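**Household chore automation** is the use of machines to carry out domestic work such as cleaning, laundry, cooking and putting things away. The term also covers closely related light work in shops, stockrooms and small workshops, where the tasks are much the same: picking up, sorting, bagging, wiping and carrying. Some of these jobs have been handed to machines for decades. Others are still done almost entirely by people.

## Single-purpose machines

Most of the chores that machines do well were changed to suit the machine. A dishwasher does not wash dishes the way a person does at a sink. It sprays hot water in a closed box, and a person still has to load and empty it. Washing machines and dryers work on the same principle. Robot vacuums and robot lawn mowers go a step further, as they move on their own, but they treat the world as a flat area to be covered and avoid touching anything they do not have to.

What is left over is mainly handling. Clearing a table, folding a shirt, unpacking groceries and tying up a trash bag all involve objects that differ in size, weight and stiffness, in a room that is never laid out quite the same way twice.

## General-purpose robots

Robots meant for many chores usually have two arms, cameras and either a wheeled base or legs. Some have simple two-finger grippers, which are cheap and strong. Others have hands with several jointed fingers, which can hold a wider range of shapes but have more parts to break and are harder to control.

Rigid items such as boxes and cans are the easiest case. Soft items are harder. Cloth and thin plastic change shape when touched, so a plan made before contact may be wrong a moment later. A plastic bag is a common test for this reason: the handles are thin, they lie in a different place each time, and the film can hide its own edges from a camera.

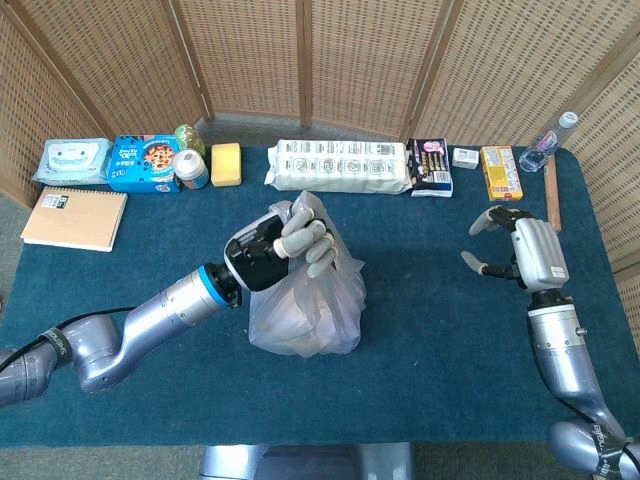
*A two-armed robot gripping a plastic bag by its knotted handles, with packaged goods along the back of the table.*

Two hands are needed for a good share of household jobs. One holds the bag while the other puts something in, or one steadies a jar while the other turns the lid. Getting two arms to share a load without pulling against each other is a separate problem from grasping, and many systems that do well with one arm slow down a great deal with two.

## Training

Earlier systems were programmed step by step. Newer ones are mostly trained on recordings in which a person steers the robot through the task, sometimes with a headset or a pair of handheld controllers. The robot then learns to produce similar movements from what its cameras see.

The amount of practice needed varies with the task. In the Rovcombe trials, led by Roman Głowacki, a tabletop tidying task was trained on 600 recordings, and a bagging task on 1,485. Głowacki's report noted that the added recordings helped most when the objects were moved to new places between runs — repeating the same layout gave little benefit.

## Reliability

Published demonstrations tend to show successful runs, and they are sometimes sped up. Success rates over long periods are reported less often. The Benden test, drawn up in Ustatberg, asks a machine to complete 125 runs of a chore with no human help, and counts a dropped or damaged item as a failure. A robot called Roy passed the test for stacking boxes but not for bagging or folding.

Speed is also a limit. A person clears a small table in a minute or two without much thought. A robot may pause before each grasp and try again after a miss. In a home this may not matter if the work is done overnight, but in a shop it usually does.

## Current use

As of the most recent Rovcombe survey, 6 of the sites taking part kept a two-armed robot in regular use, all of them workplaces. The usual jobs were moving bins, sorting returned goods and restocking low shelves. A member of staff was on hand at each site to clear jams and pick up dropped items.

Use in private homes remains limited. Price is one obstacle, along with the space a wide base takes up in a narrow kitchen. Safety around children and pets is another, and limits on arm speed and force add to the time each chore takes.

## See also

- Domestic robot
- Robotic grasping
- Teleoperation
- Home appliance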